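Farkden Peel-and-Set Floor and Wall Tile, Checker Range

Sold by Plireo. In stock, ships flat. Samples on request.

Checker pattern vinyl tile for hallways, utility rooms, porches, the bit by the back door. Goes on walls too. Self-adhesive back, scissors or a knife to cut. No grout, no saw.

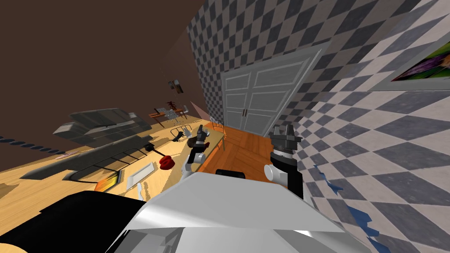
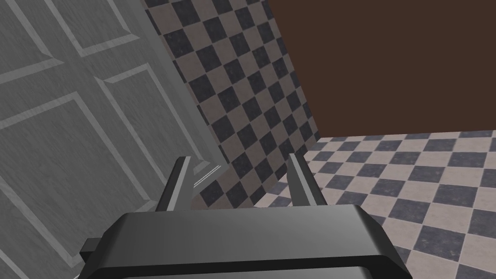
Checker pattern on the wall, both views.

What you get

One carton holds 128 tiles. Enough for a small hall with a few left over for cuts. Keep the leftovers. Dye lots change and we can't promise a match next year.

Tiles are 6 in square. Four finishes:

Fog and White
Slate and White
Oat and Cream
Black and Bone (back in June, see below)

All four come in straight check or diamond lay. It's the same tile, you just turn it. Diamond lay eats more material at the edges so order an extra carton if you're near the limit.

Before you start

Read this part. Most returns are from people who didnt.

Wall or floor has to be clean, dry and flat. Old wax is the number one problem. Wash it off, let it dry overnight. Fresh paint needs four weeks before anything sticks to it properly. Bare plaster and bare drywall – prime first. We use Dervishi Grip Primer in the shop and sell it in the small can and the big one. Other primers probably fine, we haven't tried them all.

Don't lay over carpet. Don't lay over loose tile. Don't lay over cork, we get asked a lot.

Leave the cartons in the room for a day with the lids open. Cold tiles crack when you bend them and warm ones stretch.

Laying it

Find the middle of the room, snap a chalk line each way. Start there and work out. Starting at the door looks quicker, and you end up with a skinny strip along the wall that everybody looks at.

Peel half the backing, set the edge on the line, pull the rest as you press down. Roll it after. A rolling pin works if you don't own a roller.

For diamond lay you need a third line at 45 degrees. Take your time with it. Being off by a hair at the middle is half an inch by the corner.

Around door frames make a paper template first. Steep little corners are hard to cut by eye. Tall panel doors may need the bottom planed a touch if they already sit close to the floor, so check the swing before you peel anything.

Walls: set a level line, start from the bottom and go up. Press hard at the edges. Above a stove, no. Inside a shower, also no. Behind a sink is OK with a bead of clear caulk along the top.

Dark ceilings and dark paint

Gets its own section as people keep writing in. Yes you can pair the check with dark brown paint. Fog and White is the easiest, the grey is soft and doesn't fight with it. Slate goes heavy in a small room with only one window. Order the sample pack and tape it up for a few days, look at it in morning light and again at night with the lamps on.

Cleaning

Damp mop, mild soap. No bleach, no steam mop, no scouring pad. Scuffs come off with a pencil eraser. Felt pads under chair legs. Rubber-backed mats can leave a yellow mark over time, use a woven one.

Taking it up

Hair dryer on warm, lift a corner with a putty knife, pull slow and low. Sticky bits come off with Belell Citrus Remover. Test that on a hidden spot first. Tiles can't be reused once they're up.

Specs

Size: 6 in x 6 in
Per carton: 128
Surface: matte vinyl
Backing: pressure adhesive, paper liner
Use: indoor, floor or wall
Underfloor heat: low setting only
Outdoor use: no

Stock note

Some 900 cartons came in with the last delivery, mostly Fog and Slate. Black and Bone is sold out untill June. You can leave an email on the order form and we'll write once it's here – one email, not a newsletter.

Shipping and returns

Orders in before noon go out same day. Not Sunday. Cartons are heavy, driver will leave them at the door and not carry up stairs. Unopened cartons come back within 6 weeks for full refund, you pay the postage. Opened cartons, no, sorry. Damaged on arrival: send us the carton number off the short side and tell us how many tiles are broken, we send replacements.

Questions

Trade orders and anything over ten cartons go to Zlatko Hodžić at the Plireo counter. He'll do a cutting plan from your room sizes if you send them in inches. Include the doorways. Include which way the doors open. Reply is usually next working day, slower in spring.

Sample pack: four tiles, one of each finish, Black and Bone included even while the cartons are out. Cost comes off your first order.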